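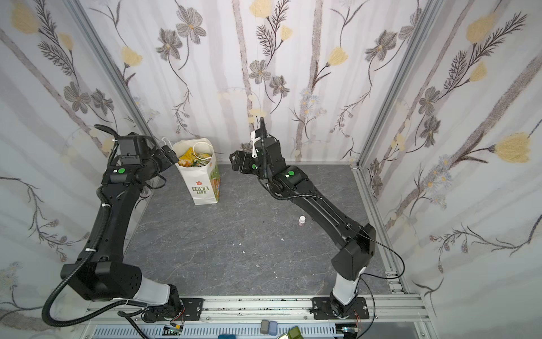
Gray trunks, dark flowers, yellow blossoms on a pale ground.

I spent most of August choosing wallpaper for the back bedroom, and I want to write down how it went while I still remember the order of things. The room is small, with one window and a door that opens the wrong way. The old paper was a beige stripe that came with the house. I put up with it for 11 years.

I started by ordering samples. Dornel sends them free but only five at a time, so I placed four orders and ended up with 20. Kubiak charges for theirs and takes the money off if you buy. I taped them all to the wall beside the window and left them there for two weeks. Most of the dark ones were out by the first evening. The room gets no direct sun after lunch and they made it feel like a closet.

What I kept going back to was botanical prints on a light background. I had always thought of them as something for a dining room in a much bigger house. On the wall they were easier to live with than the plain ones I had expected to pick. 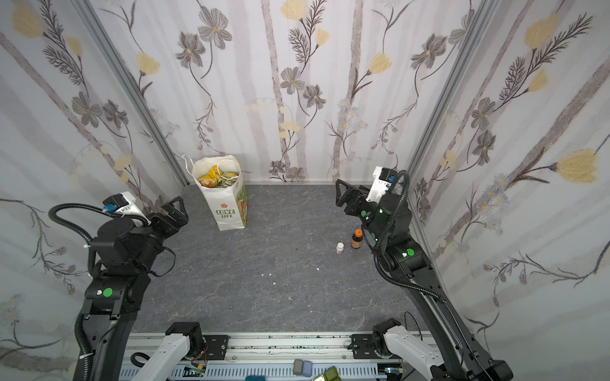
Flowers, ferns and curling stems. Bag reads LOVE LIFE.

The thing I had to learn was pattern repeat. It's the distance before the design starts over, and it decides how much paper you throw away. My first choice had a repeat so long that I would have needed an extra roll just to line up the strips. The one I bought, from Dandau, repeats every 20 inches. That wasted a little at the top of each strip and nothing worse.

The price came to $57 a roll. I had planned to spend less. I looked at peel-and-stick for a while, but my walls are old plaster and not very smooth, and the sample lifted at one corner by Thursday.

Stripping the beige took longer than hanging the new paper. There was a second layer under it, painted over, and under that a patch of plaster that came away in my hand. I filled it, sanded it, and put on a coat of Sustov primer. The primer needs a full night to dry. I gave it two.
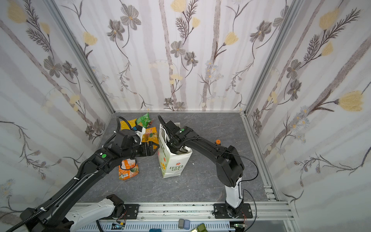 Flowers and leaves between pale gray stripes. Yellow snack bag on the floor.

For hanging, I started in the corner behind the door and worked toward the window. My first strip was straight by the level and looked crooked next to the door frame, which is not straight itself. I left it. The corners were slow. I cut the paper so it turned the corner by half an inch, then overlapped the next strip, and the join doesn't show from the bed.

I have 2 rolls left over, unopened. The store takes returns if the batch numbers match the receipt, but I'm going to keep one for repairs. The ceiling still needs paint, and I haven't decided what to do about the door.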